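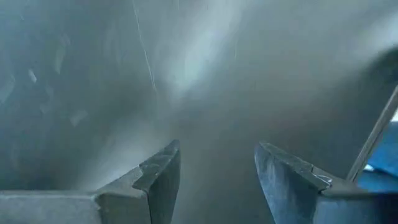
Two gripper fingers with a gap between them, waiting for something to grab.

How Does a Robot Pick Up a Rubber Band?
Farkero Kids, Ask a Robot Coder
19 Mar 2026

Drop a rubber band on the table and pick it up again. Easy, right? You probably did it while thinking about lunch.

My job is to write the instructions that let a robot do the same thing, and I can tell you it took me a lot longer than picking one up! The instructions are called software. Ours has a name, Cernus, and it runs a pair of robot arms at a workshop called Drovodum. The arms are strong and pretty quick, but without Cernus they'd be as useful as a coat rack.

So let's look inside. I like to split the software into parts, and each part has its own question to answer.

Part one: What am I looking at?

Coders call this part perception, and it means making sense of what the cameras see. When you look at a table you see a table. When a computer looks at a table it gets a giant grid of numbers. Each number (or little group of numbers) says what color one tiny dot is. Nowhere in the grid does it say "rubber band"!

Cernus has to hunt through the dots for clues. A bunch of bright orange dots all touching each other? Maybe a band. A loop shape with table showing through the middle? Even better.

To help it learn, we showed it 800 pictures of rubber bands where a person had already drawn a line around each one. Bands in rows, bands in heaps, bands twisted up like pretzels. After that it could take a decent guess at a picture it had never seen before.

And it is a guess. Cernus gives every guess a score, a bit like you saying "I'm pretty sure" or "ummm, maybe?" If the score is below 65 out of 100, it leaves that band alone and looks for a different one.

Shiny things are a pain. Light bouncing off a smooth tabletop can make a pale streak, and a streak can look a lot like an edge. My first version once spent a whole morning trying to pick up a reflection. I was watching and I still felt bad for it.

Part two: How do I get there?

Next comes planning. Cernus knows where the band is and where the gripper is, and it needs a path between the two.

A straight line sounds good until there's a bowl in the way. Or another arm! Arms have elbows too, and the elbow has to go somewhere while the gripper is busy. So the planner makes up a path inside the computer first, checks it for bumps, and if it finds one it throws the path out and tries again. It can try 225 different paths before the real arm has moved at all.
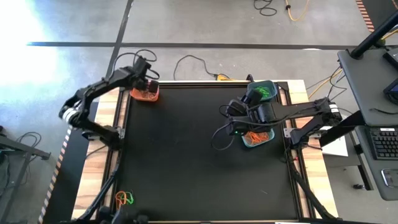
Photo: Farkero / Drovodum workshop

Look at how the arms come in from opposite sides of the black table, with three bowls between them. That's a lot of arm in a small space! The one on the left bends right out over the floor before it folds back to reach down into the orange bowl. An elbow sticking out like that looks silly, but if you're a planner you're happy to use any empty air you can find.

There's a loose pile of orange and green bands down by the corner of the table, too. Piles are hard for a planner. Pull one band and three of its friends might come along, so the plan you made a second ago is already out of date.

Part three: Am I doing it right?

The last part is control. The plan says "go here, then here, then here." Control is what makes the motors really do it.

Try this. Close your eyes and touch your nose. You can do it because your body keeps telling your brain where your hand is. A robot joint has a little sensor that does the same thing. Over and over, 170 times every second, Cernus asks each joint where it is, compares that with where it should be, and gives it a small nudge. Too low? Nudge up. Too far? Nudge back. We call that a loop, because it goes around and around until the arm is where it needs to be.

The fingers get their own loop. Squeeze too softly and the band slides out. Squeeze in the wrong spot and you've grabbed nothing at all, and the fingers just close on each other. Cernus can spot that last one pretty well – if the gap between the fingers shrinks all the way down to zero, there's no band in there. Back to part one!
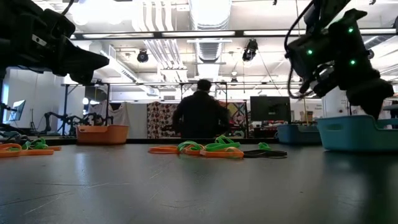 Can a robot change its mind halfway through a move?
It can, if the software lets it. Cernus takes a new look while the arm is moving, and if the band isn't where it expected, it stops, makes a fresh plan and starts again from wherever the arm is.

Try being the software

You need a friend, a blindfold, a rubber band and a table. Put the blindfold on your friend. Your friend is the arm and you are the software, and you may only use these words: left, right, forward, back, up, down, open, close, stop.

Lay the band anywhere on the table and talk your friend's hand over to it. Then swap. My cousin and I played it with my tool called Hao switched on (Hao is the program I use to write down every move the real arms make), and when I read our moves back later, most of the list was the word "stop."

Once you've gotten good at it, use two bands, one on top of the other, and see if you can get only the top one.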